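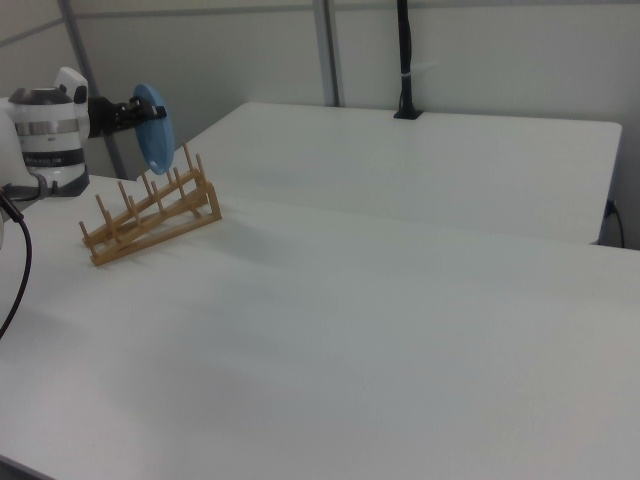 Figure 7.1 A blue plate held on edge above a white table.

CHAPTER 7
Glazes and Glazed Surfaces

Filed under: Ceramics > Materials > Course Texts

A glaze is a thin layer of glass melted onto a clay body. It seals the surface, gives it color, and in most cases makes the finished piece stronger. The layer on ordinary tableware is thin enough that a small change in its makeup or firing can be seen with the naked eye. This chapter covers the three groups of material found in every glaze, the stresses that arise as the piece cools, and the common faults.

7.1 What a glaze is made of

Silica forms the glass. On its own it melts at a temperature far above that of a pottery kiln, so a flux is added to bring the melting point down. Sodium, potassium, calcium and boron compounds are the usual fluxes. Alumina, most often supplied as clay, stiffens the melt and keeps it from running off upright surfaces. Color comes from small additions of metal oxides – cobalt for blue, copper for green, iron for a range from straw to near black.

Recipes are written by weight, with the base materials adding up to 100 and colorants listed on top. The student should note that two recipes with the same weights may fire differently if the feldspar comes from a different source. Prothero and Moges met this problem in the Ellmont trials, where a change of supplier turned a gloss glaze dull over one season.
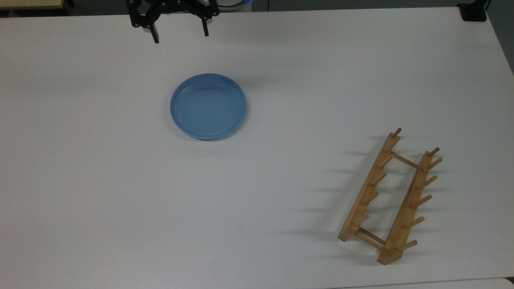 7.2 Fit

As the kiln cools, body and glaze both shrink. If the glaze shrinks more than the body, it is pulled tight and breaks into a network of fine cracks, known as crazing. If it shrinks less, it is squeezed, and in bad cases it flakes away at rims and handles. A slight squeeze is wanted, as glass is much stronger when pressed than when stretched.

Crazing may appear long after firing. Engström kept 61 test tiles from the Voltthorpe kiln on an open shelf and inspected them each May; several that had left the kiln sound were crazed by the second inspection. The cause was moisture taken up by the porous body – a slow swelling that stretches the glaze. Section 7.5 gives a steam test that brings on the same effect in up to 90 minutes.

Related sections
Chapter 6: Drying and Bisque Firing
7.3 Pinholes, Crawling and Blisters
7.5 Testing for Delayed Crazing
Appendix C: The Kerkon Cone Tables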